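Urquhart Skin & Laser – staff meeting, Friday, 8 a.m.

Ruairi MacRitchie asked me to do the minutes again, so you get them in my style. Ankica Leka chaired. Everyone from the front desk came, plus two of the nurses (the third had an early patient and caught up with me afterward).

**Last month's minutes**

Approved, with one fix. I'd written that peel consults were 60 minutes. They're 30 with the nurse and 30 with the doctor, so the total was right but the booking system needs two slots. My mistake!

**Laser hair removal bookings**

We had 346 appointments last month and 236 of those were repeat patients, so Ankica is happy. What she's less happy about is the gap between sessions. A few people got booked at four weeks for legs when their plan said 6, and we had to call them all back. Please read the plan before you offer a date – it's on the first tab now, you don't even have to scroll. 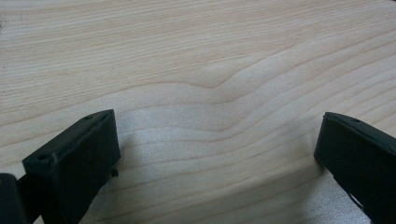 Ruairi wondered if the system could just block the early dates. I said I'd ask Flotus, who run our scheduling software, but I wouldn't hold my breath (I'm still waiting to hear about the text reminders). We went back and forth on that for a while and agreed the desk will put a note on each chart in the meantime.

**Patch tests**

Long one. Right now we do them at the consult, and if somebody waits months before starting, we don't have a clear rule on repeating it. Ankica wants a fresh test any time there's a new medication or a recent tan, no matter how recent the last one was. All agreed. She'll write it up and I'll get it into the binder.

**Ratthorpe office**

The second treatment room should be open in September. Teltton are coming back to look at the air conditioning, which still isn't keeping up when the laser's running. Two of us offered to cover Saturdays out there to start with, and I was one of them, so somebody please remind me I said that.

**Retail**

Sunscreen is selling well and the lip balm isn't. Ruairi would like the small stuff out where people can see it while they pay, and I'm all for it. We didn't settle on what goes out first. Bring ideas!
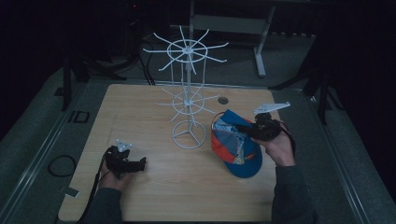 *White wire rotating rack, two tiers.*

**To do**

- Me: call Flotus, update the binder
- Ankica: patch test write-up
- Ruairi: Teltton visit, Saturday schedule for Ratthorpe
- Front desk: chart notes on session gaps

**Any other business**

The fridge in the break room is getting cleaned out Monday night, so take your lunches home. We wrapped up at 8:50 and the first patient was already in the waiting room.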